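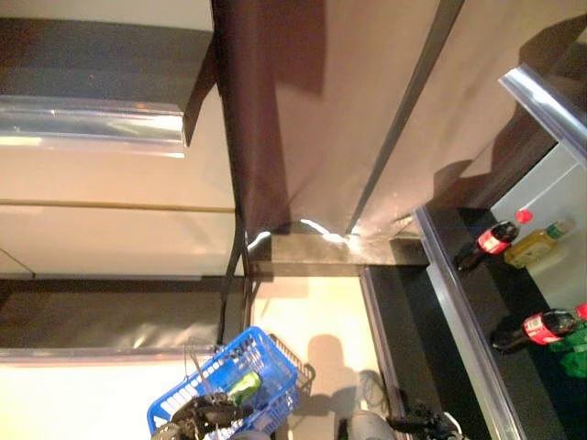 Ropes & Cordage > Care and Storage > Washing Rope

Filed under: Three-strand, Dock lines, Maintenance

Astis chandlery notes - a thread on washing three-strand nylon, as I get asked about it at the end of most seasons. 12/16/23

1/ Nylon line goes stiff because of salt and fine grit sitting between the strands. The salt draws in damp, the grit works at the fibres, and after a couple of years the line feels like wire. Most of the ropes people bring me to replace only need a wash.

2/ Check it before you bother. Run the whole length through your hands and open the lay every arm's length or so. If there is powder inside, or the inner yarns look furry, the rope is worn from within and washing won't bring it back. Cut it up for lashings or throw it out.

3/ Flat, hard, shiny patches are a different matter. That is melted fibre, usually from a line surging round a cleat or winch under load. I cut the rope at that point and keep the longer piece if it is still long enough to be useful.

4/ Next, chain the rope. A daisy chain is fine. A loose coil will tie itself into something you'll spend an evening on. For anything over 10 metres I double the line first and chain it from the middle.

5/ Put the chain in a mesh bag or an old pillowcase with the end knotted. Take off shackles and anything else metal. Thimbles can stay if they are spliced in, but wrap them in a rag and tape it.

6/ Soak before washing. Cold fresh water in a big tub, overnight, changed once. For a dirty mooring line I change it until it stays clear. The first tub from the Mekbridge moorings is always brown.

7/ Machine or hand wash, either works. Cool water, 30 degrees at the most, a small amount of mild liquid soap, gentle cycle, slow spin. If it's a top loader with a centre post, do it by hand in the tub.

8/ No bleach. Nylon doesn't like it and the damage doesn't show. Acids are worse, so keep it well away from battery locker spills and from the stuff used to take rust off steel. Vinegar gets suggested a lot for mildew. I don't use it on nylon.

9/ Fabric softener - people argue about this one. A small capful in the last rinse does make an old line easier to handle. I use it on dock lines and fenders. I don't use it on anything a person hangs from, and for climbing or rescue rope you should go by the maker's sheet and ignore me.

10/ Dry it in the shade with air moving round it. Hang it in long loops over a rail or a thick pole. No tumble dryer and no radiator. In August it takes me about 2 days for a 14 mm line. In winter it can be a week.

11/ It will come out shorter. New nylon shrinks a bit the first time it is wet, and an old line that has been stretched will pull back as well. I had a 100 foot anchor line with depth marks on it and every mark was wrong afterwards. Measure again before you trust yours.

12/ While it's dry and clean, look at the ends. Heat-sealed ends crack and the cracks are sharp. I cut them off and put on a whipping with waxed twine. Make the whipping at least as long as the rope is thick.

13/ Check the splices too. Tucks loosen a little in the wash. If the last tuck has started to lift, put in 2 more while the strands are soft. It's the easiest time to do it.

14/ Storage: dry, dark, off the floor, hung on a wide peg. A nail puts a kink in it. Don't keep it in the same locker as paint, thinners or battery charging gear.

15/ Someone asked about polypropylene. It can be washed the same way, but sunlight is what finishes it, and washing does nothing for that. If it sheds bits on your hands, replace it.

16/ And from the replies: yes, a pressure washer gets the green off quickly. It also drives grit into the middle of the lay and lifts the surface yarns. I tried it on a line off the Pravport pontoon and had to scrap the rope the next spring. Use a soft brush.

Recent posts
- Whipping an end without a needle
- Eye splice in three-strand: how many tucks
- Cifuentes sisal, one year outdoors
- Reading the coloured marker yarns
- What size dock line for a small boat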